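Session 4: Moisturizers - what is in them and how to choose one

Skin Care Basics, evening course, Lostel Training Rooms

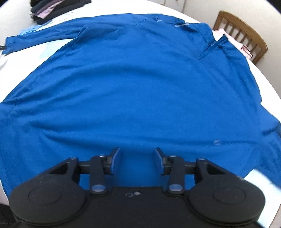
Jabari Bakilana wrote after the last session that his skin feels tighter an hour after moisturizing than it did before, and that he wondered whether he should just stop using the stuff. A fair question, and most of tonight is an answer to it. Short version: the product is probably mostly humectant, and the air in the room is dry.

1. Recap from session 3

The outer layer of skin (stratum corneum) is flat dead cells with fats packed between them. The usual picture is bricks and mortar. The mortar is ceramides, cholesterol and free fatty acids. Water passes out through this layer all the time. When the fats are stripped, more water gets out, and the skin feels tight, looks dull and may flake.

Oily skin can also be short of water. Oil from the glands and water in the outer layer are separate matters. Several people mixed these up on the worksheet, so please reread page 2 of the last handout.

2. The three groups of ingredients

Most moisturizers contain all three. What changes is the proportion.

Humectants hold water. Glycerin, hyaluronic acid, urea at low strength, panthenol, sorbitol. Glycerin is the cheap one and it works very well. In dry air a humectant used alone can leave the skin feeling tight once the water in the product has evaporated. Put it on damp skin and put something richer over it.

Emollients fill the gaps between cells and make the surface feel smooth. Squalane, plant oils, fatty alcohols such as cetyl and cetearyl alcohol, and many esters. Fatty alcohols are waxy solids. They don't behave like the drying alcohol in an astringent, although the word on the label is the same.

Occlusives sit on top and slow down water loss. Petrolatum is the strongest of these. Also dimethicone, lanolin, beeswax, mineral oil. They feel heavier, and a small amount is enough for most faces.

3. Textures

Gel: mostly water and humectant, little or no oil. Suits oily skin and humid weather.

Lotion: more water than oil, pours or pumps easily. Suits normal and combination skin.

Cream: more oil, thicker. Suits dry skin, and most people by October when the heating goes on.

Ointment: little or no water. For lips, hands, cracked heels and small rough patches.

Texture is only a rough guide to the formula. A gel with a lot of dimethicone can hold water in better than a thin cream. Read the list.

4. Reading the list

Ingredients are listed by weight, highest first. Once you get down to those present at one percent or less, the maker may list them in any order. Preservatives are often used at or below one percent, so phenoxyethanol is a handy marker. Ingredients named after it are usually there in small amounts - this may be fine, as some things work in small amounts, but a plant extract named on the front of the jar and sitting near the end of the list is mostly there for the label.

"Fragrance" or "parfum" can stand for many substances. If a product stings or causes redness, check for this first. "Unscented" is not the same as "fragrance-free": an unscented product may contain a masking scent.

For the class exercise we use three practice labels.

Kusarex Day Gel: water, glycerin, propanediol, carbomer, sodium hyaluronate, phenoxyethanol, fragrance.

Mwakyusa Daily Lotion: water, glycerin, caprylic/capric triglyceride, cetearyl alcohol, dimethicone, squalane, ceramide NP, phenoxyethanol.

Grasex Rich Balm: petrolatum, mineral oil, lanolin, beeswax, tocopherol.

Mark each ingredient H, E or O, or leave it blank if it belongs to none of the groups. Dimethicone can be marked both E and O. Then say which product you would give to a person with dry cheeks and a shiny forehead, and whether you would use it on the whole face.

5. How to apply

Cleanse with lukewarm water. Pat the face so it is still slightly damp. Apply any thin serum first, then the moisturizer. Spread it over cheeks, forehead, nose and chin with light pressure, and take what is left down the neck. In the morning, sunscreen goes on last, before makeup. Wait until the moisturizer has settled or the sunscreen may pill.

Twice a day is enough for most people. Hands need it after each wash.

6. Trying a new product

Put a little on the inner forearm twice a day for 9 days. If there is no itching, redness or bumps, try it on a small area of the jaw before using it on the whole face. Change one product at a time. Swelling or blistering means stop at once and speak to a doctor or pharmacist.

7. Storage

Look for the open jar symbol with a number and the letter M, the number of months the product keeps after opening. Write the opening date on the base. Use a clean spatula for jars, and keep them out of the sun.

For next time

Bring the list from one moisturizer you own, copied out by hand or photographed. Worksheets are due 13th July. The sheet is marked out of 50, with most of the marks for the label exercise. Session 5 covers cleansers and pH.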